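Chapter 4
Who Gets to Sit on the Jury?

The first time I got a jury summons I was 22 and thought it was a parking fine. I stuck it on the fridge and forgot about it until my housemate, Kirsty Cropper, read it out loud over breakfast. By the end of May I was sitting in a waiting room with 200 strangers and one very slow coffee machine.

I never made it onto a trial. My number came up, I walked towards the box, and a lawyer I'd never met looked me over and said "challenge". Back I went to my seat! No one told me why – and in that court, no one had to. 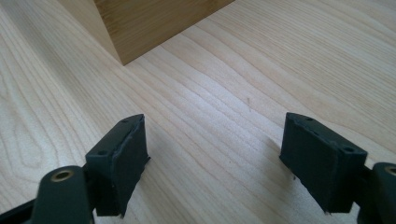 Figure 4.1 Wood grain, with a block resting on the surface.

I've been curious about that little word ever since, and it's where we'll start. How does a name get from the electoral roll to the jury box? Who can ask to be excused, and who is left out whether they like it or not? And should a lawyer be able to turn someone away after one quick look?

We'll follow a made-up case, The Crown v Plundent, from the first mail-out of 600 letters to the swearing-in. Read the summons in section 4.1 before you go on (it's short, I promise), and jot down anything you'd find hard to follow if it landed in your own letterbox.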